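## 3. Configurar las alertas de votaciones en Cirkeo

Si vienes del capítulo anterior ya tienes la cuenta creada y el idioma elegido. Ahora toca lo que a mí más me gusta: que Cirkeo te avise cuando un parlamento regional o una organización continental mueve ficha, sin que tengas que pasarte la mañana recargando páginas oficiales (yo lo hice durante años y no se lo deseo a nadie).

1. Entra en **Seguimiento > Nueva alerta** y ponle un nombre que entiendas dentro de tres meses. Las mías se llamaban «prueba» y «prueba2», no hagas eso.
2. Elige el organismo. El catálogo trae más de 369, así que tira del buscador y escribe las siglas en francés o en inglés – en español todavía falla con unas cuantas.
3. Marca el tipo de documento: resolución, comunicado, acta o nombramiento. Yo empiezo siempre con resoluciones y ya luego voy abriendo el grifo.
4. En **Palabras clave**, mete hasta 4 términos por alerta. Si escribes «frontera» también te entrará «fronterizo», pero «límite» no.
5. Pulsa **Guardar y probar**. Te llega un correo con los últimos resultados, y si te parecen un disparate vuelves al paso 4 y afinas.

> **Nota:** los nombres árabes se transcriben de mil maneras. Othmane Bensaid, que mantiene nuestra lista de variantes, me pasó la suya en marzo y la tienes en **Ajustes > Grafías**. Actívala antes de seguir a diplomáticos o ministros, ¡se nota muchísimo!

> **Cuidado:** el resumen automático corta los textos a 2000 caracteres. En un comunicado largo, las reservas y los votos en contra suelen ir al final, o sea que abre siempre el original antes de citar nada.

### Si compartes alertas con tu redacción

Ve a **Equipo**, añade el correo de la otra persona y decide si puede editar o solo leer. Rania Badawi y yo editamos las dos la misma alerta una tarde y nos pisamos los filtros sin enterarnos – desde entonces una edita y la otra lee. El cambio de permisos tarda un ratito en aplicarse, así que cierra sesión y vuelve a entrar si no lo ves.
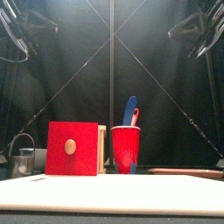

*Dos brazos con las pinzas abiertas, sobre fondo negro.*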